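How to Descale a Kettle Without Making a Weekend of It

If you live in Domport, your water arrives with most of a quarry dissolved in it. Give it a month and the inside of your kettle looks like a cave tour. The fix costs pocket change and takes an evening, most of which you can spend sitting down.

You need white vinegar, water and a kettle you have been avoiding eye contact with. Mine is a Verka, which came with a booklet that covers descaling in one sentence and the warranty in nine pages.

Pour in equal parts vinegar and water until the crusty bits are covered. Bring it to a boil, switch it off, and unplug it. Put a note on the lid. Vinegar tea is a mistake you only forgive in yourself.

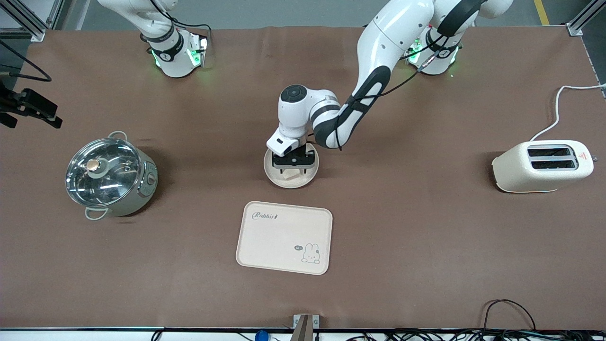 How long should the vinegar sit?

An hour for a light coating, overnight if it has started flaking into your cup.

Pour it out and wipe the inside with a soft cloth. Skip the steel wool. Then fill with plain water, boil, and dump it, 3 times. If it still smells like a pickle jar, go again.

Stubborn patches near the spout can take a second round. Citric acid works too and smells better, at two tablespoons per 1000 ml of water.

Repeat every December, or whenever guests start chewing their coffee.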